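Gripper trial leaves the folding question open

29 September 2019

Pondley has spent much of August telling anyone who would listen that its hand-held gripper can teach a robot to deal with laundry. Last week it published the results of a trial against two rivals, and the headline number is a good one. Out of 500 attempts at picking up a garment by its edge, the company says its yellow-fingered tool dropped or missed fewer than either the Tekard or the Mühlbauer model.

It may well be true. The trouble is that the report runs to three pages and most of the second is a chart without a scale.

All three tools work on much the same idea. A person holds the gripper, squeezes it, and handles clothes in an ordinary room while the sensors record what the fingers are up to. The recordings are then meant to train a robot arm fitted with matching fingers. It is cheaper than steering an arm by remote control, and a good deal quicker, which is why so many small firms have piled in since last year.

What Pondley has measured, though, is how well people do with the tool in their hands. People are good at shirts. Someone who feels the cloth start to slip will pinch harder or shift their wrist without thinking, and a motor on the end of an arm will do neither unless it has been told to. The report has one paragraph on arms. It says that tests with a Trorolero controller are "under way" and gives no results at all.

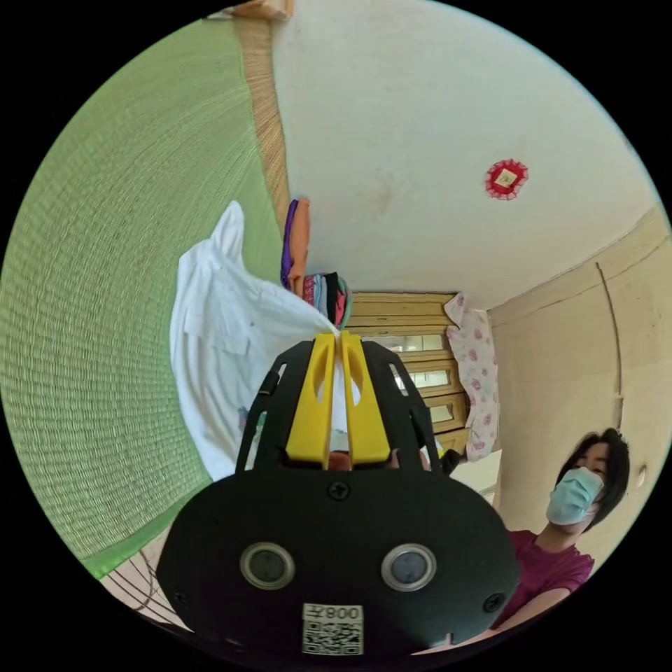
Nizar Zein thinks the firm has at least picked the right sort of place to try it. Trials on a bare bench with one grey towel have misled buyers for years, he told us, and he would sooner see a middling score from a lived-in room than a perfect one from a lab. He would still like the raw recordings put out, including the failed ones, and he wants to know how many people held the gripper. If it was the same two or three hands throughout, he said, the figures tell you who practised most.

On that last point Pondley would not be drawn. A spokesman said the operators were "a mixed group" and that the details would follow in a longer paper. No date was given for it.

There are other gaps. The Mühlbauer tool was tested with its standard fingers, although the maker sells a softer pair for cloth. The Tekard was run with old software for the first 115 attempts and then updated halfway through a session, and the two sets of results have been lumped together. Neither company was asked to check the settings beforehand. Tekard called the comparison "not one we recognise". Mühlbauer did not reply to our questions.

Helmut Hinrichs, who ran the trial for Pondley, accepts that the update should have been handled better. He says the order of the three tools would have come out the same either way. He also defends the choice of fingers, on the grounds that most customers never buy the second pair. Perhaps they don't, but a customer shopping for a laundry gripper is surely the one who would.

A second round is planned, this time with 1000 attempts and with the arm and controller doing at least part of the work. Hinrichs says thin fabrics will get a section to themselves, as will collars and cuffs, where the cloth is thicker and a grip behaves differently. He could not say whether the rival firms will be invited to set up their own equipment.

Pondley is taking orders now, ahead of those results. Buyers who can wait might want to.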